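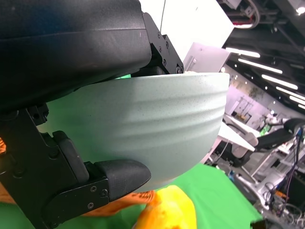 The handmade look, by the pallet

Jun 19, 2019

Walk into any café that opened in the past year and your soup will come in something speckled. The glaze is matte, the colour is one of those greens or greys that paint firms name after weather, and there are ridges where a thumb might have been. You are meant to think of a potter. You are meant, I suspect, to think of a potter while you look at the price of the soup.

I have nothing against the bowls. I own several. What I doubt is the story that comes with them, which has grown a good deal faster than the number of people in this country who can throw a pot.

Take Nedmont, a town that had a pottery quarter once and has lately discovered that it would like one again. The old Courtois works reopened there last September with a shop, a tearoom and a window through which you can watch someone at a wheel. The leaflet speaks of "a living craft". When I asked how much of what was on the shelves had been made on the other side of the window, I was told that the studio "leads the design language of the range". I asked again and got the same sentence with the words in another order.

The range comes from Skorno, on an industrial estate by the ring road, where clay is pressed into moulds and the speckle goes in with the mix. They are quite open about it. A decent line can turn out 600 bowls in a shift, all of them irregular in the same place. The manager who showed me round thought the ridges were a nuisance to clean but said the buyers wouldn't take a plain one any more.

From there the bowls go to shops such as Modemix, where a set of 8 costs £75 and the card in the box says that small variations are a mark of the maker's hand. I bought two sets and lined them up on the kitchen table. I am still looking for the variations.

Does it matter? The trade's answer is that customers know perfectly well what they are getting, and that a taste for rough edges helps the real potters too. The first half of that is hard to test. The second I would like to believe, but the potters I spoke to in Nedmont weren't so sure. One had put her mugs up by £2 in nearly a decade and been asked at a market why they cost more than the ones in the tearoom, which looked just the same.

They did look just the same. She had been making hers that way since before the works reopened, and she has now gone over to plain white.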